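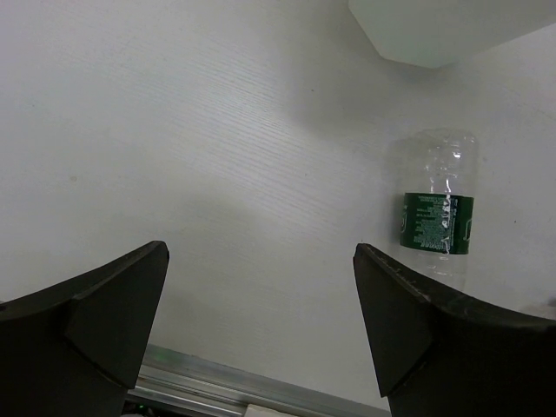 Speaker notes: getting your bank feed to match your books
Granutbridge small business evening, Feb 24, 2019
Noémie Maillard

Slide 1 - Title
Say hello, give my name. I keep the books for small firms, mostly shops and trades. Ask for hands: who has a bank feed switched on? Who reconciles every month? Expect fewer hands the second time.

Tonight covers bank feeds and reconciling. It doesn't cover VAT returns or payroll. Take those questions at the end if there's time.

Slide 2 - What a bank feed does
The feed copies lines from your bank statement into your accounting software. It brings in the date, the amount and whatever text the bank attaches. It doesn't know what the money was for. You still have to tell it, or write a rule that does.

Mention that a feed can miss a day. I've seen it happen after a bank changed its login page. The only way to spot it is to check the closing balance against the statement.

Slide 3 - Before you switch it on
Pick a start date and write it down. The first day of a month is easiest. Enter the opening balance from the paper or PDF statement, to the penny. If you already typed in transactions after that date, expect duplicates and set aside an evening to clear them.

Some banks let you pull in up to 365 days of history. Don't take it all just to have it. Take what you need for the current year.

Slide 4 - Worked case: Skotari
Skotari is a picture framer with one current account and one card reader. They take payments on the reader, which pays out in one lump the next working day, less the fee. The invoices never match the lump.

Walk through the numbers slowly. Customer pays 80 pounds. Fee is taken. A smaller sum lands in the bank. If you match the smaller sum to the invoice, the invoice shows as part paid and you end up chasing a customer who owes nothing.
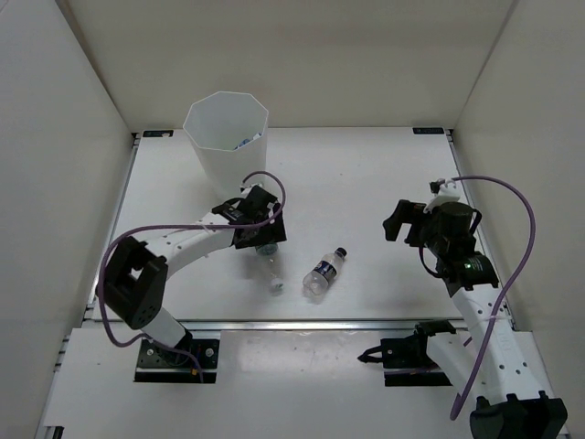 The fix is a clearing account. Post the full 80 to clearing, post the fee as a cost from clearing, then post the payout as a transfer to the bank. Clearing should come back to nil. If it doesn't, the difference is either a refund or a payout still on its way.

Pause here. People usually want to copy this down.

Slide 5 - Rules
Start with 4 or 5 rules and leave it there for the first month. Rent, phone, bank charges, fuel. Look at what each rule caught before adding more.

Verstraete, the wholesaler, had a rule that put every payment containing the word "parts" into stock. It also caught their van repairs. Took most of February to undo - tell this one briefly.

Slide 6 - Software
I use Ivix for the screenshots. The menus differ in other packages but the steps are the same. Don't get drawn into which one is best.

Slide 7 - Questions
If no one starts, ask who has an old unmatched line they can't explain. Handouts are by the door. Leave my email address up on the screen while people pack up.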